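An afternoon with the tidying robot
August 10, 2025

I have been to a robot open day. I went because it was free, because it was raining, and because the leaflet said "refreshments", a word I have never been able to resist and really should have learned to by now.

The firm is called Sutanto and it has a unit on the edge of Plorkport, between a tile warehouse and a place that does caravan awnings. Sutanto makes robots that tidy up, or will tidy up, depending on which bit of the leaflet you believe. The first one is called Prisov. I asked whether the name meant anything and was told it had tested well.

Thirty of us had signed up. We were given lanyards and sent to a row of plastic chairs for a talk, which had a great many slides and one joke, repeated. I learned that Prisov has been at this since April, that it has practised putting things on shelves 4000 times, and that a shelf is a much harder proposition than it looks. There is the edge to miss, the back to hit and the stuff already sitting on it. I felt a certain kinship. I have a shelf in my hallway that has defeated me for years, and I've got two hands and a driving licence.

A man in the front row asked if it could do stairs. It can't do stairs. It can't do anything that involves going somewhere else, being an arm attached to a base. He looked at his lanyard for a while after that, as though it might be refundable.

Then came the part we'd all turned up for. They took us through six at a time to a room at the back done up as somebody's lounge, with a strip of tape on the carpet to stand behind. I was in the fourth group, so I had time to investigate the refreshments (squash, and a biscuit of the sort you get beside a hotel kettle). The groups ahead of us came out looking thoughtful. One woman said "it's very big" to no one in particular and went straight to find her coat.

It is very big. I had pictured something like a desk lamp. What you get is more like sharing your front room with a well-bred crane. They keep the lights low in there, which does the arm a lot of favours, since the base glows green and the whole business takes on the air of a nightclub for one. Everything else was comfortingly normal: sofas, cushions, blinds shut, and a fancy little cabinet up on a black table with the sort of clutter on it that I'd have shoved in a drawer before letting thirty strangers in.
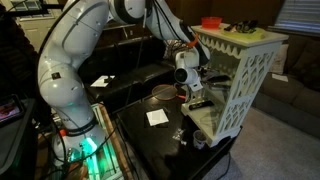
We were asked to keep quiet, so of course somebody got a cough. The arm made a low hum when it moved and a small tick when it stopped, and it stopped a lot. It would go in towards the shelf, think better of it, draw back the width of a thumb and go in again. I do exactly this with the washing-up. The young engineer standing by with a tablet told us that the pausing was a good sign. I wrote that down and intend to use it at work.

How well did it do? Better than I'd have guessed from the slides, and slower than I'd have believed possible. The engineer said its best run so far was 71 seconds for a single item, and she said it with such obvious pride that all six of us made an impressed noise. I think I meant mine. Somewhere past the halfway mark I'd begun leaning forward and willing it on, which I have never done for a person putting something away.

Afterwards there was a feedback form. It wanted to know whether I would feel "comfortable", "very comfortable" or "extremely comfortable" having Prisov in my home. I drew a fourth box and wrote "where would I sit". The other question was what I'd most like it to do, and I put "the hallway shelf", then felt I was being unkind to it and crossed that out.

They're doing another one in Tondarow, in a bigger hall, and the leaflet for that promises sandwiches. I've put my name down. The bus home took the long way round by the retail park and I'd left my umbrella under the plastic chair, so if anyone from Sutanto is reading, it's the navy one with the bent spoke.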